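Cutting Board Questions I Get All the Time

How often should I oil my board?
I do mine once a month, more in winter when the heat's been running. If water soaks in instead of beading up, go ahead and oil it!

What oil do you use?
Plain food-grade mineral oil from the drugstore. Please skip the olive oil, it goes rancid and your sandwiches will taste like an old candle. I finish with Brosteck board wax, rub it in with a rag and leave it overnight.

Can it go in the dishwasher?
Nope, not even once. Hot water, a little soap, dry it with a towel and stand it on edge.

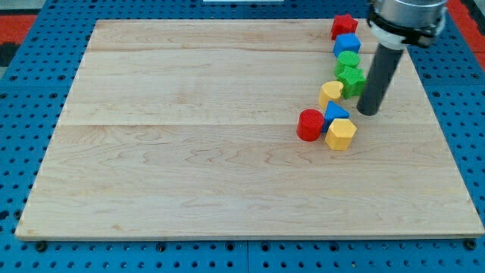
My board smells like onions, help!
Coarse salt and half a lemon. Scrub, wait a few minutes, rinse (I've done this more times than I'd like to admit).

Do you ship?
Yes, up to 17 pounds per box. Anything heavier is pickup only at the Andach shop, and we're closed all of September.

Will you resurface an old board?
Sure, it's $63 and takes me 2 weeks. Scrape off any wax first if you can. I'm not taking end grain boards right now, my sander hates them and so do I.

Page updated 3rd February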